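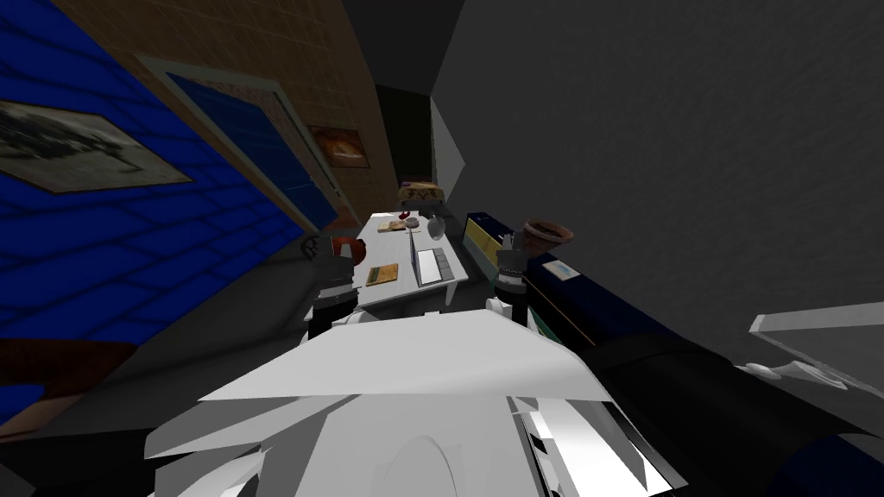

January 14, 2022
Kyung-hwa Ma, Neserance build notebook

Left gripper now closes on the reddish-brown thing in the sim and keeps its fingers outside the mesh. Friction on the finger pads was still at the value I copied from the wheel settings in May. Changed it, reran, no more jitter at the wrist when the fingers meet the surface. I should have looked there first.

Where the build stands: both arms are modeled down to the grippers, shell plates are on, head camera is placed. The plates are still the simple faceted version. I don't plan to smooth them before the real ones are cut. Collision for the torso is a separate, coarser shape, and it matters that people don't edit the visible one and expect the contacts to change. Cheon lost an evening to that.

Room is the kitchen layout with the long blue counter. I kept it over the plain test floor so the planner has something to run into. The right arm is the one to watch. With the gripper raised near the right edge of the table it is already close to the terracotta bowl, and the elbow limit I set is tighter than the one on the bench arm. I need to measure the bench arm again with the Tasik bracket fitted and put the real number in the file. Until then don't trust any right side reach result.

Table things: the laptop is a fixed body for now. The jug at the far corner is free to move. I left it that way on purpose as a reach target, but the arm comes up short from the current base position, so either the base moves forward or the jug comes closer. Moving the base puts the shell too near the table edge. Will try the jug.

Timing. Physics at 2,000 steps per second runs fine on the shop machine. At 4,000 the grasp looks the same to me and the run takes twice as long, so back to 2,000. Controller is at 200. Tried 100 and the fingers overshoot on closing.

Real hardware, same day:
- Left forearm wired and strapped. Connector at the elbow is still the loose one. Don't bend it past square.
- Right forearm waiting on the Estammont motor. They say it shipped.
- Bench supply trips when both shoulders start together. Staggered the start in the script, which gets us by. Wants a bigger supply.
- Someone took the small hex driver from the arm drawer. Please put it back.

Two things I don't understand yet. The gripper force in the log reads a small steady value with the fingers open, on the left only. Could be the zero offset, could be the pad mesh touching the finger mesh. And the wrist camera view is flipped compared with the bench one. Cheon thinks the mount is rotated in the file. I'd check that before touching the driver.

Next: left arm to the board on the table, set the object down, let go, back off straight up. Same start pose each time. Save the logs under today's folder and write the friction value in the name.

Questions about this notebook: ask Kyung-hwa at the arm bench | © 2022 Neserance workshop | Back to top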